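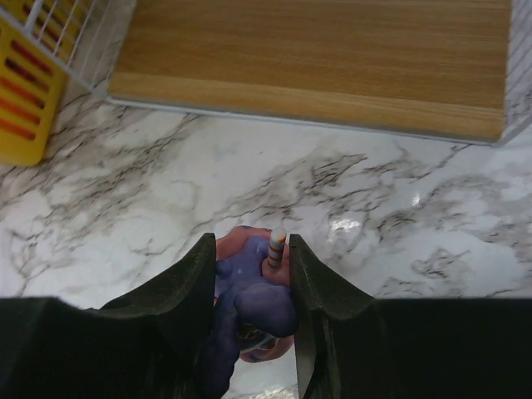
图片来源:Drunilwood 图片资料室

工单编号:3147
提交人:Teresa Grabowska
所属门店:Zeleck 店
系统:Kustarer 收银与库存同步
状态:已解决
优先级:中

问题描述
2023年9月12日早上开店后,收银端可以正常结账,但后台库存数量不再减少。休闲食品类最先发现异常,薯片和饼干的可售数量从前一天晚上起没有变化。收银小票打印正常,会员积分正常。重启收银机后问题依旧。

处理记录

1. 检查网络。门店到总部服务器的连接没有丢包,排除线路问题。

2. 查看同步服务日志。队列里积压了将近300条销售记录,状态全部为“等待”。日志里反复出现同一条提示:商品主数据版本不一致。

3. 核对版本。总部的商品主数据昨晚更新过,门店收银端仍停留在3月的旧版本。旧版本没有“组合包装”字段,服务器收到记录后拒绝写入。

4. 手动下载新版主数据,导入失败,报错“分类图片缺失”。 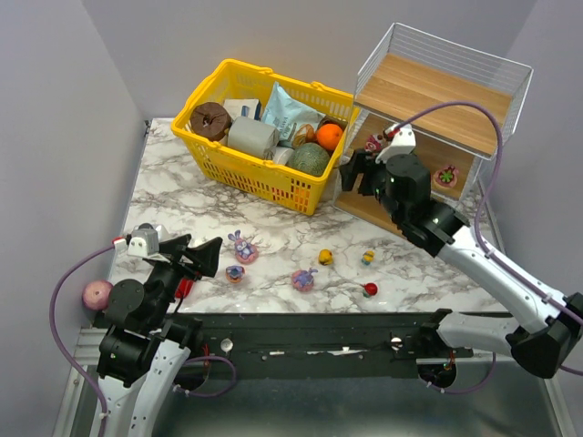 Rutkowska 门店技术通讯 第10期

5. 对照通讯里的导入说明,发现新版要求每个一级分类都有一张封面图。Zeleck 店有2个分类没有封面,分别是“休闲食品”和“烘焙甜点”。从图片资料室取图补上后重新导入,通过。

6. 重启同步服务。第一次重启后队列没有动,原因是旧的锁文件还在。停止服务,删除锁文件,再次启动,队列开始处理。

7. 积压记录处理完后抽查休闲食品类,后台库存与货架盘点一致。

用户反馈
Teresa Grabowska:库存已恢复。冷冻食品里还有一个商品显示负数,请看一下。

补充处理
负数商品是收银员在同步中断期间做了退货,退货单先于销售单写入。按顺序重新计算后数量恢复正常,不需要改动小票数据。

后续事项
请门店不要在队列有积压时清空收银端缓存,未上传的记录会一起丢失。其他门店升级前先检查分类封面是否齐全。锁文件不能自动清除的问题已转给开发组,另开工单跟进。

Teresa Grabowska 已确认,本工单关闭。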